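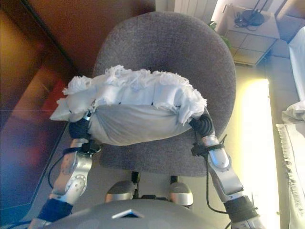 4. Field Sessions

4.1 Setting and participants

The sessions took place in the second half of the course, after the students had finished the simulator assignments. The course ran from September and was open to third-year students at Karnarden who had passed introductory control. They worked in teams of three. Each team chose one household handling task from a shared list and kept it to the end of the course. Tasks with rigid objects went quickly, and the later teams were left with cloth, bags, and bedding.

We report here on the cloth teams only. Their sessions were held in furnished rooms at the Pomstead building and not in the teaching lab, where every table is the same height and the light does not change during the day. Teams were told which room they would have one week ahead. They were allowed to move furniture but had to write down what they moved.

4.2 Procedure

A session had 11 slots, each long enough for one or two attempts. One student operated the robot, one watched the joint readings and held the stop button, and one kept the log. Roles rotated after every third slot. The log sheet asked for the start pose, the object, the grasp points the team intended to use, and the outcome in the team's own words. We kept the wording free on purpose. An earlier version of the sheet had only a pass/fail box, and in the pilot session on Tue 20 February the teams argued over the box more than they discussed the grasp.

Operators worked from the head view alone. In Figure 3 the robot has both hands on a bundled white cloth in front of an office chair, with one hand at each end of the bundle. The lower part is pulled taut into a roll, while the top is ruffled and frayed. Bundles with edges like these were hard to log, as the sheet assumed that an object had corners the students could name. Two teams added their own terms, "roll side" and "loose side," and we adopted both in the Zevden logging tool used for coding.

4.3 Coding of attempts

The cloth teams logged 238 attempts. Two of the authors coded each one separately for grasp type, number of regrasps, and reason for stopping. Disagreements were settled by watching the recording together. Most of them concerned regrasps – a hand that opens slightly and closes again on the same fold can be read either way. We counted it as a regrasp only if the fingers lost contact with the fabric.

Attempts stopped by the student at the button were kept in the data and coded as operator stops, whatever the state of the cloth. Attempts interrupted by a network fault were removed before coding and are not part of the total.

4.4 Student reports

Each team handed in a short report following the Sugiyama template, which asks for one change the team made between slots and the evidence for it. Reports were graded on that evidence and not on how many attempts ended well. We return to them in Section 5.

Figure 3. Head view during a cloth session, with both hands on the bundle.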